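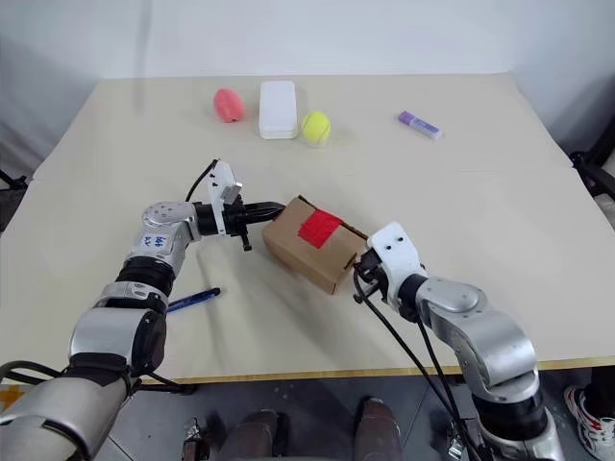
Startseite Fragen Themen Anmelden

Kleinpaket kommt wegen Übermaß zurück, Karton ist aber flach genug

Ich verschicke Ersatzteile in kleinen Faltkartons (Mallberg, einwellig). Laut Tarif sind 4 cm Höhe zulässig, der leere Karton liegt knapp darunter. Von der Annahmestelle in Gurkmont kam jetzt eine Sendung mit dem Vermerk »Übermaß« zurück. Gewicht 412 g, also unkritisch. Wo wird gemessen, und wie viel Toleranz gibt es?
Blagoje Atanasov

3 Antworten

Gemessen wird an der dicksten Stelle des fertig verschlossenen Kartons. Der Nennwert auf der Bestellseite ist oft das Innenmaß. Bei einwelliger Pappe kommt die Materialstärke oben und unten dazu, an den Einstecklaschen doppelt. Außerdem wölbt sich der Deckel, sobald der Inhalt von innen drückt — das macht je nach Füllung mehrere Millimeter aus. Eine Toleranz würde ich nicht einplanen. Abhilfe: Füllmaterial nur seitlich einlegen, Klebeband einlagig, danach mit einer Schablone prüfen. Der Karton muss ohne Druck durch den Schlitz gleiten.
Gaetano Orlandini

Nimm halt einen anderen Versender. Bei mir ging immer alles durch.
Gast

Ergänzung zur ersten Antwort: Auf Innen- oder Außenmaß im Datenblatt achten. Drurkham gibt beide an, Mallberg bei der alten Serie nur innen. Feuchte Lagerung verzieht die Pappe zusätzlich. Ich habe im November auf die flachere Größe umgestellt, bis zu 890 Sendungen seitdem, keine Rückläufer wegen der Höhe.
colombo_lager

Kontakt Impressum © Forum Versand und Lager Nach oben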